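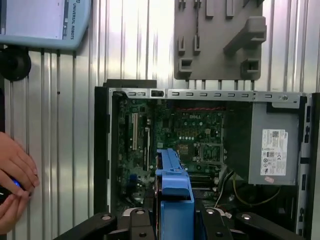 Search the FAQ Search Clear

Old Desktop Towers: Your Questions

These come up again and again at our Masilela repair evenings, and we love getting them! If yours isn't covered, bring it along with the computer.

Is it worth opening up an old office tower?
Yes, yes, yes! Full-size desktops are the friendliest computers there are to learn on. Lay the case on its side, take the side panel off, and everything is right there in front of you (try that with a thin laptop).

What do I need?
A medium Phillips screwdriver, a soft brush and a dish for screws. An egg carton is even better – one cup for each stage of the job.

How do I stay safe?
Shut down, unplug the power cord, then hold the power button for a few seconds. Touch bare metal on the chassis before you reach in. And please leave the power supply closed. That gray box is the one part we never open, even at the Akel workshop where we have all the gear.

Can I take the processor out myself?
You can, once the cooler is off. Open the lever next to the socket gently and lift the chip straight up by its edges. Don't let anything touch the inside of the empty socket, and put a cover on it if you have one.

What are the colored plastic pieces for?
On many Dell machines, blue plastic marks something you can handle without much fuss, such as a drive carrier. Flex the carrier a little and the drive comes free. It's so satisfying!

Which memory will fit?
Read the sticker on the stick you already have and match the type. The notch has to line up with the slot. If it won't go in, stop pushing and check again.

Can I add a card to an older board?
Often, but look at the slots first. PCI and PCIe are different shapes and the cards don't swap.

Do you take donated towers?
We'd be delighted. We've had 172 since March, and 92 are already back in use. Wipe your drive first, or ask Thenmozhi Warrier at the front desk for a wiping slot. Parts we can't reuse go to Sendus for recycling.

When is the next session?
Mon 16 July, upstairs, with 4 benches open. Bring a friend!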